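Plate cell back up at Hestance after cable fix

CLATHOLM - The two-arm plate cell at Hestance is running again after a stoppage that cost the workshop most of a shift.

Work on the cell carried on through the morning, dish rack still in place. 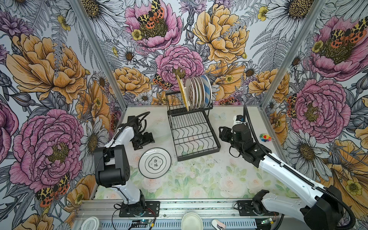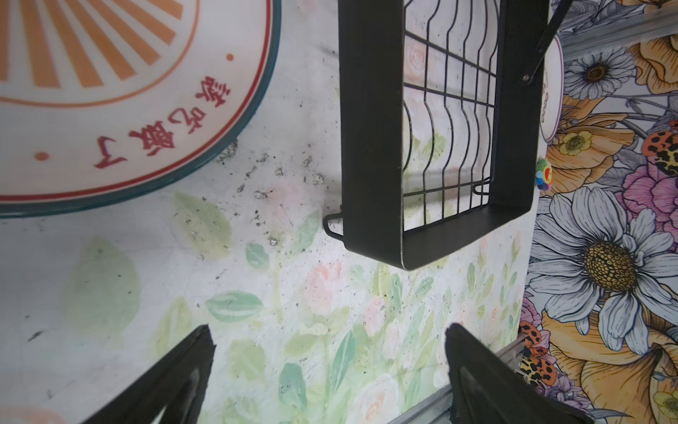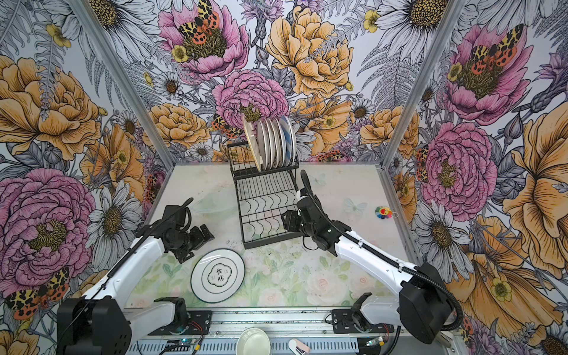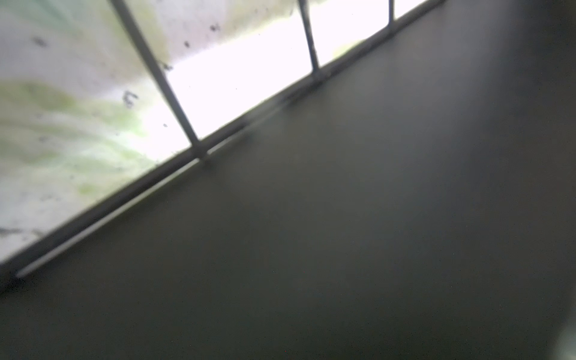 The plate cell at Hestance, Clatholm.

By Loukia Kalogeropoulos
Staff reporter
Aug 1, 2021

Fault first showed up as a dropped signal on the right arm. Came and went. Technician Duarte Prata put it down to the cable run, which had been clipped too tight at the last service and was tugging at the connector whenever the arm reached for the rack.

"You'd get a good pick, another good pick, then nothing," Prata said. "We swapped one connector and gave the cable more slack. Most of the time went on finding the bloody thing."

Both arms were then re-zeroed and the wrist cameras checked one at a time. Grippers are black, the rack is black wire, so the lighting has to be right or the edges go missing. Prata wants the camera covers wiped at every changeover from now on, not just when somebody notices.

Mounting plates on the front rail were checked for tightness as well. Two bolts on the right side were replaced, neither had failed.

The cell has logged 1058 hours since it was commissioned in December. Service interval was meant to be 900. Workshop manager Sabina Mondal said the overrun was hers to wear.

"We were busy and it was behaving itself," she said. "Wont happen again. It's in the book now, and it's on the wall."

The small circuit boards on the front rail stay where they are for now. Mondal would like them in a proper enclosure, away from elbows, and has asked local supplier Brandier for a price. No colour preference, she said, as long as the lid comes off without tools.

The flowered wall panels stay too. So do the plates, though the rack gets re-loaded by hand before each run and its position checked agianst the arms.

Madalena Nogueira, who looks after the schedule, said the missed runs would be made up over the next fortnight. The rail and its fasteners are due for another check at the end of that.

Anyone booked on the cell should see Nogueira for a new slot.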